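Housekeeping Practice, Unit 8: Restroom Paper Supplies
Course notes, Szalai Building

Toilet paper is the item guests ask for most often, so we start with it. Check the roll in use first, then the spare. A spare is kept on a shelf against the wall, standing on its end, within easy reach.

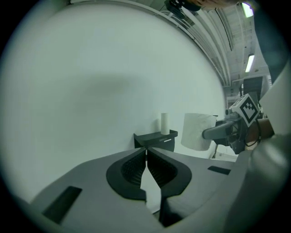 Order sheets list rolls by sheet count. The standard roll for this course has 400 sheets and comes in cases of 24. Write the number of full rolls on the room card before you leave.

Replace any roll that has been crushed, soiled or unwound. Do not rewind loose paper and put it back. A whole roll must never be flushed. If one gets into the bowl, put on gloves, lift it out and bag it, and pick up any loose strips separately. 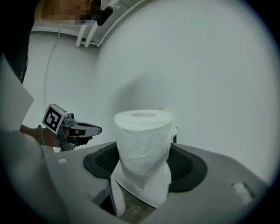
Wash your hands before touching clean stock again. Report a slow drain on the Sukau form and leave the room closed until it has been checked.

Reading for next time: Unit 9, soap and towels.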